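Memorial bench and plaque for the Dutthorpe war dead – order of ceremony and wording

ridgeline_tom
2018-08-30
The draft program for the Armistice centennial in Dutthorpe is out. Silence at 11:00, wreaths, names read in alphabetical order without rank, then dedication of the new name board in the library entrance. The stone on the green stays where it is. My question is about the name list. The stone has one set of names and the parish roll has another. Which one is being read?

mtran_archives
The parish roll, with corrections. I'm Marisol Tran, I did the comparison. The stone was cut in 1921 from a list submitted by families, and anyone whose family had moved away by then was left off. The roll was compiled from church and draft records. Eight men are on the roll and missing from the stone. Two are on the stone and missing from the roll, and I have service records for both, so they stay.

Kustudthorpe_Neil
I don't agree with reading the roll. It includes men who died of influenza in training camp and never left the country. The stone says "fell in the war." Those are different categories and the people who put it up knew that.

mtran_archives
They died in service. The federal records of the period count them as such. The 1921 list also has one camp death on it, so the distinction was not applied consistently even then.

Kustudthorpe_Neil
One inconsistency in 1921 is not an argument for changing the standard now. Over here in Kustudthorpe we read what is on the monument. Twenty minutes, done.

oldsignalman
Kustudthorpe also left out the two brothers from the mill for decades and had to add a bronze strip in the 1970s. I would not hold it up as the model.

ridgeline_tom
Can we stay on Dutthorpe. Next item: lettering on the board. The draft says surname, first name, unit, date of death. With the full list that is a lot of characters for one panel. Has anyone calculated the letter height?

Skukemau_fan
Depends on the layout. Two columns, surname in capitals, unit abbreviated. Anything under half an inch is hard to read from standing distance in that entrance – the light comes from behind you and the glass door reflects. I would drop the unit and put it in the printed booklet. Maple takes a clean engraved edge but the contrast is low unless the letters are filled.
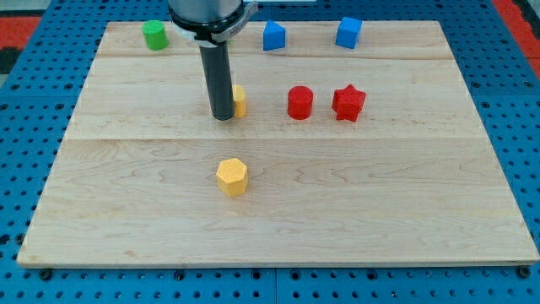
Re: lettering on the board

mtran_archives
The unit can go in the booklet. The date of death should stay on the board. For several of the men it is the only fact the families ever received. We are printing 530 booklets, and each entry will give the source so that people can check it.

oldsignalman
Agree on the date. Please use one format throughout. The stone mixes "Oct. 4" and "4th Oct."

Kustudthorpe_Neil
If the booklet gives cause of death for every man, I withdraw part of my objection. Not all of it. I still think the spoken list should match the stone people are standing in front of.

Skukemau_fan
Then half the descendants who show up in November will not hear the name they came for. There was a piece on this in the Skukemau paper in February, when they did their own list. They read both, stone first, then the additions, with a short pause between. It added about a minute.

ridgeline_tom
That might work. Marisol, is it still possible to change the order of ceremony?

mtran_archives
Yes, the program goes to the printer after the next planning meeting. I would want the additions introduced by a single sentence and read by the same person. A separate reader makes them sound like an appendix.

Kustudthorpe_Neil
I can live with that. What about the bugler? Last year's started before the silence was over.

oldsignalman
Different bugler. He takes his cue from the flag, so somebody has to stand where he can see it.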